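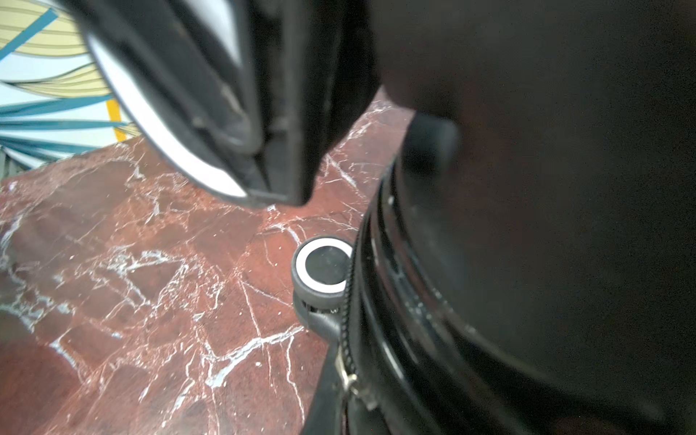 One customer wrote to us that she had kept a broken suitcase in her hall closet for four years, because a new bag cost too much and every shop she asked told her to buy one. Her letter is one of many that Nolden received after its trial repair counter closed this summer, and the answer to most of them is the same: the counter is coming back, and this time it will stay.

Nolden Opens Permanent Repair Counter for Rolling Bags in Osness

Wheels, zippers, pulls and handles repaired on bags of any make

OSNESS, 9 November 2024 – Nolden, the luggage and leather goods store on the ground floor of the Postitz Arcade, today opens a permanent repair counter for suitcases and rolling bags. The counter takes in soft and hard bags of any make, bought anywhere, with or without a receipt. Parts are supplied by Hosseinzadeh, a wholesaler of wheels, zippers and fittings that has served the shoe and bag trade in Osness for many years.

The counter follows a trial in June, when the store set up a bench beside the travel department and took in repairs for one month. In that time 138 bags were left at the bench. Wheels were the most common complaint, followed by zippers and then pull handles that would no longer stay up. A small number of bags came in for torn linings, and the store passed those on to a tailor upstairs.

What the counter repairs

Wheels. Single wheels and swivel casters can be replaced, along with the housings that hold them. Most soft bags use a caster set into the corner of the base, close to the end of the main zipper. Bags of this kind should be emptied before they are brought in, including the outside pockets. Wheels are replaced in pairs unless the owner asks for one only. A single new wheel next to a worn one tends to make the bag pull to the side, but the choice is left to the customer.

Zippers. A slider that no longer closes the teeth can often be changed while the customer waits. Missing or bent pulls are also replaced at the counter. Where teeth are missing or the tape has come away from the fabric, the bag has to stay and the whole zipper is sewn in new.

Handles. Telescoping handles are cleaned, straightened where possible, and replaced when the lock has failed. Top and side grips are riveted or stitched back on.

Feet, rims and corner guards. Plain black and gray parts are kept in stock. Other colors are ordered if the maker still supplies them.

Hard bags and fixed housings

Hard bags take more time than soft ones. The wheel is often carried in a large molded housing that curves around the corner of the body, and the screws may sit behind the lining or under a cover. Some older housings have no screws at all, and the rivets have to be drilled out from inside. For these bags the counter gives a price only after the lining has been opened and looked at.

Shiny metal-look bodies and printed panels are left as they are. The counter does not polish, paint or fill scratches, and it does not remove dents. Customers who want the finish restored will be given the address of a workshop outside Osness.

A gray housing with a dark gray tire beside it, with a polished metallic body and a leaf-like print in blue-green:
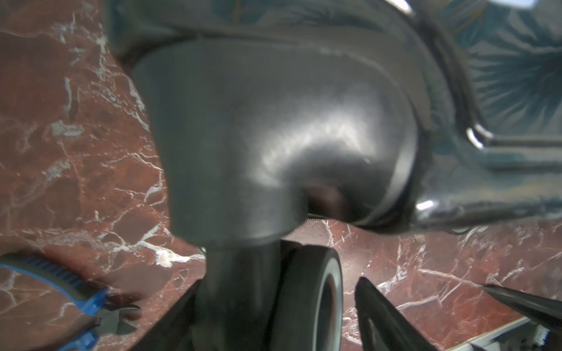
Prices and waiting times

A new pair of standard wheels, fitted, costs 12 dollars. A new slider costs less, and the full price list is posted at the counter. Housings and telescoping handles are priced by the part, and the customer is told the cost before any work starts. If the customer decides against the repair, the bag is handed back with no charge for the inspection.

Standard wheel repairs are ready in 2 working days. Repairs that need an ordered part take longer, and the store calls or writes when the part arrives. Finished bags are kept at the store for one month. After that they go to the storeroom at the back of the arcade, and the store asks for a call ahead before pickup.

All new wheels and zippers are covered for a year from the day the bag is picked up. The cover includes the part and the work. It does not include damage during air travel, which has to be reported to the airline.

Parts held in Osness

During the trial, several repairs were held up while wheels were sent from another city. Hosseinzadeh has now set aside a shelf of parts for the counter, with 572 different wheels, axles, sliders, pulls and screws. The stock covers the common sizes and a fair number of older ones – among them casters for bags that have been out of the shops for a long time.

The wholesaler will also take back worn metal parts for scrap. Used rubber and plastic wheels can't be recycled locally at present and are thrown away with ordinary waste. Nolden and Hosseinzadeh are looking for a firm that accepts them.

Before you bring a bag in

Take everything out, and check the small inside pocket. Keys and passports were both found during the trial.

Brush off loose dirt around the wheels and zipper. Fine dust on the rim or in the teeth is no problem.

If a part has fallen off, bring it along, even if it is broken. It helps the counter find the right size.

Remove old airline tags and any lock. If the lock is built in, set it to open or write down the code for the staff.

Customers who are not sure whether a bag can be repaired may send a photo of the wheel from the side and from below. It should show the bag standing on a hard floor. The store replies by the end of the next working day.

Care advice

The store has printed a short care sheet, free at the counter. It covers cleaning hair and thread from wheel axles, running dry soap along a stiff zipper, and storing bags upright on their wheels or flat on the back. The sheet also explains how to measure a wheel with a ruler for customers who prefer to buy the part and do the work at home. Wheels, axles and the small wrenches needed to fit them are sold separately from the repair service.

Where to find the counter

The repair counter is at the rear of the Nolden store in the Postitz Arcade, Osness, past the travel department and next to the side entrance. The side entrance has no steps. The counter keeps the same hours as the store, except that bags for same-day zipper work must be handed in before noon.

About Nolden

Nolden sells suitcases, travel bags, wallets and leather goods from its store in Osness. The business is independent and carries both its own line of bags and those of other makers.

Press contact

Nolden, Press Office, Postitz Arcade, Osness. Price list and care sheet available on request.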